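Call for Participants: Home Pain Relief Diary Study

Pakgate is looking for adults with ongoing knee or lower back pain to take part in a seven-week study of heat wraps and gentle stretching at home. We want to know how people fit these into an ordinary day, and whether they keep it up after the first week or two.
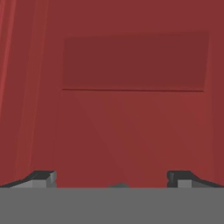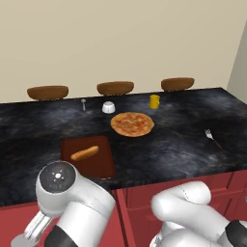 Most of the study takes place in your own home. You will get a heat wrap, a printed stretching guide and a paper diary. Twice a day you write down your pain level, how long you used the wrap and any medicine you took. Several of the stretches are done standing, with both hands resting on something solid. A kitchen counter like the dark marble one, with stools behind it, is fine for this, but please do not use a stool for support. If you do not have a counter, the back of a heavy sofa will do. Each session takes up to 6 minutes.

You can apply if you:
– are between 27 and 70 years old
– have had knee or lower back pain on most days for at least six months
– can read and write in English
– can come to our office on Lenz Street for two visits, one at the start and one at the end

You cannot take part if you are pregnant, have had joint or back surgery in the past year, or have reduced feeling in your skin. People with diabetes should call us first – some can join and some cannot.

Please do not stop or change any prescribed medicine for this study. Keep taking it as your doctor told you and write it in the diary.

Participants receive $70 after the second visit. Parking is free in the lot behind the building. If you leave early you can keep the wrap and the guide.

To apply, call the study desk and ask for Jana Kohlhase, extension 527, or leave a message with your name and a good time to reach you. Calls are returned on Thursday afternoons. Questions about safety or your health history go to the study nurse, Nkechi Ogunleye, at the same extension.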